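Cours 5 : La cicatrisation des plaies et le choix du fil
Enseignante : Apinya Mahawong
Travaux dirigés : Hanyu Pan

Rappel du cours précédent. Nous avons vu la structure de la peau et les trois couches à connaître : épiderme, derme, hypoderme. Le derme porte l'essentiel de la résistance mécanique. Une plaie qui ne touche que l'épiderme se répare sans cicatrice visible. Dès que le derme est ouvert, il y a cicatrice.

1. Les phases de la cicatrisation

L'hémostase commence dans les premières minutes. Les vaisseaux se contractent, les plaquettes s'agrègent, la fibrine forme un caillot qui sert aussi de support provisoire aux cellules.

La phase inflammatoire suit et dure quelques jours. Les neutrophiles arrivent en premier, puis les macrophages, qui éliminent les débris et libèrent des facteurs de croissance. Une rougeur modérée à ce stade est normale. Elle ne doit pas être confondue avec une infection, où la douleur augmente au lieu de diminuer.

La phase proliférative voit apparaître le tissu de granulation. Les fibroblastes produisent du collagène de type III, de nouveaux capillaires se forment et les kératinocytes migrent depuis les berges.

Le remodelage peut durer plus d'un an. Le collagène de type III est remplacé peu à peu par du type I. La cicatrice ne retrouve jamais toute la résistance de la peau d'origine.

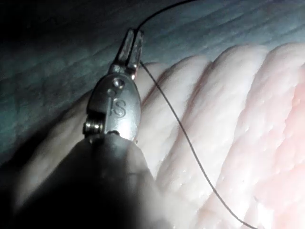 2. Première et deuxième intention

On parle de première intention quand les berges sont rapprochées, par fil, agrafe, colle ou bandelette. La distance à combler est faible et l'épithélium se referme vite. En deuxième intention, la plaie reste ouverte et se comble depuis le fond. C'est le cas des plaies infectées ou avec perte de substance. La contraction par les myofibroblastes y joue un rôle important.

3. Familles de fils

Résorbable ou non résorbable : un fil résorbable perd sa résistance avant de disparaître. Ces deux durées sont différentes et l'examen porte souvent sur cette distinction.

Monofilament ou tressé : le monofilament glisse bien et retient peu les bactéries, mais il garde la mémoire de sa forme et le nœud tient moins bien. Le tressé se noue facilement, mais il a un effet de capillarité.

Calibre : dans la notation usuelle, plus le nombre de zéros est élevé, plus le fil est fin. Un 6-0 est donc plus fin qu'un 2-0. Au visage, on emploie des fils fins. Sur le tronc et les membres, on prend plus gros.

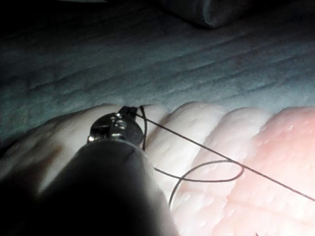
4. Facteurs qui retardent la cicatrisation

Facteurs locaux : infection, corps étranger, hématome, tension excessive sur les berges, mauvaise vascularisation, irradiation antérieure.

Facteurs généraux : diabète mal équilibré, dénutrition, tabac, corticothérapie prolongée, âge avancé. La carence en vitamine C perturbe l'hydroxylation du collagène (voir le cours de biochimie).

À préparer pour la séance suivante : relire la section 3 et rédiger une demi-page sur la différence entre cicatrice hypertrophique et chéloïde. La première reste dans les limites de la plaie initiale, la seconde les dépasse. Remise en salle 103, au début du TD.

Contact : secrétariat pédagogique, salle 103 | Polycopié réservé aux étudiants inscrits | Haut de page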